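Foam Block Table - Frequently Asked Questions
Trikmont Family Playroom
Last updated March 29, 2018

We get so many great questions about the foam block table, and we love every one of them! Here are the ones we hear most. If yours isn't on the page, ask at the front desk when you come in.

What ages is the block table for?

Anyone from 3 up. We have had grandparents stay longer than the kids, and we think that's wonderful. The blocks are light enough for small hands, and a tower coming down doesn't hurt or scare anybody.

What colors do you have?

Pink-red, yellow, light blue, green, purple and orange, with one more block that people call either orange or salmon, depending on who you ask. Light blue is the one color we always put out in pairs, so there's a matching set for a first stack.
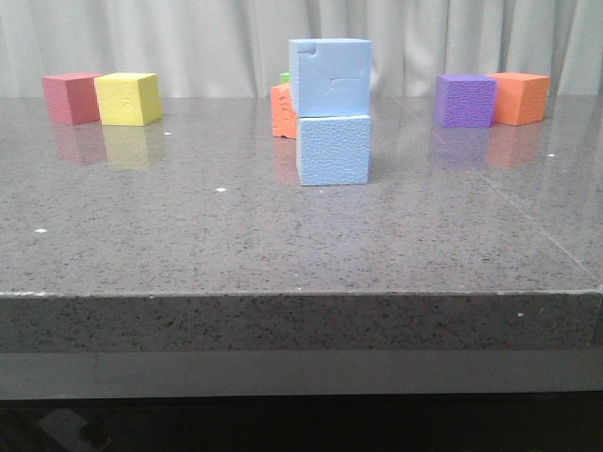 Two light blues stacked in the middle, with the other colors around them.

Are all the blocks plain cubes?

Most of them are close to it. A few have notches cut into them like a puzzle piece, and kids love to run a finger along the cutouts. The notched faces are fun to hide, too - turn the block and the whole tower looks different.

Where do the blocks come from?

Our first bag was a Sukusus set, and we've added to it from Posach over the years. The two mix nicely. All together we own 81 blocks, but we only put a handful on the table at a time. A big heap gets dumped and a small group gets built with!

How do I help my child make a first stack?

Start with two blocks of the same color. Set the bottom one down flat and let go of it completely. Bring the second one over the top, stop just above, look at the edges, and lower it slowly. That little pause makes a huge difference.
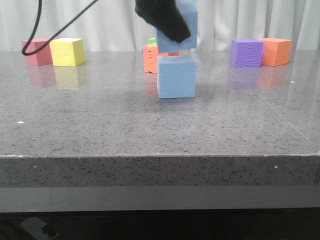
Once two blocks feel easy, go for three. Then try a color pattern, or build two short towers and lay a block across the gap for a bridge. Our favorite challenge is the lean: slide the top block over a tiny bit at a time and see how far it goes before it tips. (It's always farther than you think.)

Why a stone table? Wouldn't a rug be softer?

A rug is softer, but it's also lumpy, and a lumpy floor makes for wobbly towers. The stone is flat, it wipes clean in seconds, and the polish picks up soft reflections of the colors. Toddlers will bend right down to look at them. Just watch for the joint between slabs and build to one side of it.

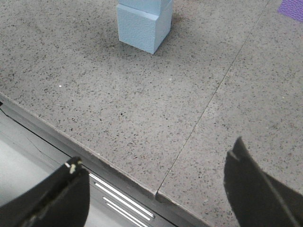

Smits
Playroom Coordinator, Trikmont

Some of the blocks look chewed up. Do you replace them?

We keep them in play longer than you might expect. Foam chips at the corners and picks up dents, and a block with a rough side still stacks fine if the bottom is flat. Once pieces start coming off in little hands, out it goes. We check the whole bin every 7 days, and the next big sort is in April.

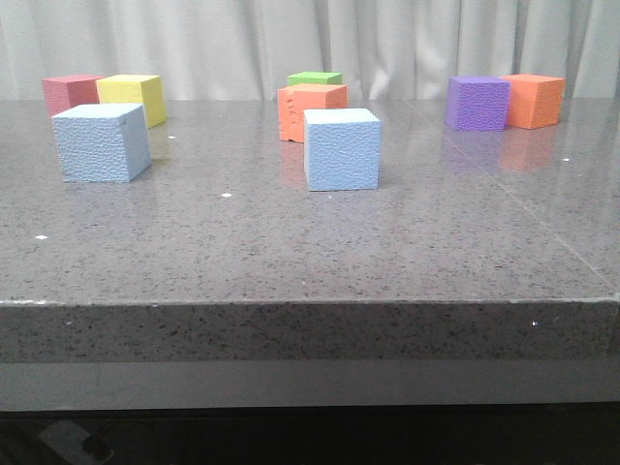

How do you clean the foam?

Warm water, a drop of dish soap and a soft sponge. Press the water out gently, stand the blocks on a towel with space between them, and leave them overnight. Please keep them out of the dryer - ours came out very sad.

Can we bring blocks from home?

We'd love to see them! Put a dot of tape on the bottom so they go home with you at cleanup.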